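Sulline Soft Finger Kit, second version: my review after one winter

Reviewed by Rūta Lepik

I bought the Sulline finger kit with my own money, and I have used it from the beginning of winter until March. I write this review mainly for people who already have a small arm and want to handle cloth with it. If you only move boxes and bottles, the fingers that came with your arm are probably good enough and you can stop reading.

The kit contains two black wedge-shaped fingers with ridges on the inner side, a mounting plate, a small bracket for the wrist camera, eight screws and a printed booklet. The booklet is 54 pages long, but most of it is the same text in several languages. The English part is correct and a little dry. I had one problem with it: the drawing of the mounting plate shows the old version, where the holes are in another position. I wrote to the seller, Clendenitz, and a man named Béla Pálfi answered me the next morning with the right drawing. He was polite and did not ask me to prove anything.

Mounting took me 40 minutes the first time. Most of that went to the camera bracket, which must be tightened from below, and my screwdriver was too long to get there. A short one should be in the box for this price.

Now to the work itself. My project is folding and sorting household linen: hand towels, napkins, pillowcases, sometimes a shirt. The hard part is not to hold the cloth. The hard part is to find a place where it is worth holding. A towel that was picked up from a pile never hangs as a flat piece. It twists, the bottom makes two or three separate tips, and the corner you need is often somewhere inside a fold.

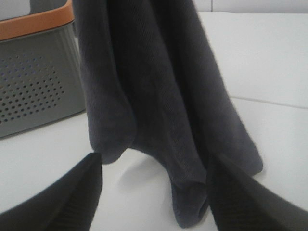 With my old fingers, which were flat and quite wide, I had to come at such a tip from the front, and very often I pushed it away before I closed on it. The Sulline fingers are narrow at the end, so they can go in from both sides and the cloth has space to hang between them. I think this is the biggest advantage of the kit. The ridges help too, but less than the advertisement promises. On thick cotton they hold very well. On thin polyester napkins I see almost no difference from my old ones.

I kept a notebook during the first weeks. In 1000 tries at taking a hanging towel by its lower end, the kit made a good grip in 700. My old fingers never came near that result, although I must say I was also learning, and my program became better during the same time. Please take the number only as the experience of one person with one kind of towel.

The wrist camera bracket I like and do not like. The view is close, and you can see the weave of the cloth and the folds well enough to choose a point. But both fingers stand in the lower corners all the time, and with dark cloth my software sometimes took the end of a finger for a piece of the towel. Danylo Bondarchuk, who has the same kit, put narrow strips of light tape on the outer side of his fingers, and he says that it helped. I have not tried it yet. I would prefer that Sulline sell the fingers in a second color. Black fingers and a dark gray towel are not an easy pair.

About wear. The edges of the tips became a bit rounded, and one ridge on the left finger has a small cut from a zipper, which was my own mistake. They still close evenly. Lint collects between the ridges, and I clean it with an old toothbrush every few days. Do not use alcohol, the surface becomes sticky for some hours afterwards.

I also borrowed the Mundance fingers from Yaw Alhassan for two weeks to compare. They are stiffer and they cost less. For a folded towel lying on the table they are even better, because the tip goes under the edge without bending. For hanging cloth they are too hard, and they pull the towel to one side when they close a little too early. If your work is mostly at the table, I would look at Mundance first.

What I like: the narrow tips, the hold on thick cotton, quick help from the seller.

What I do not like: the old drawing in the booklet, the difficult screw under the camera bracket, only one color.

My score is four out of five. I have already ordered a spare pair, mostly because of the zipper.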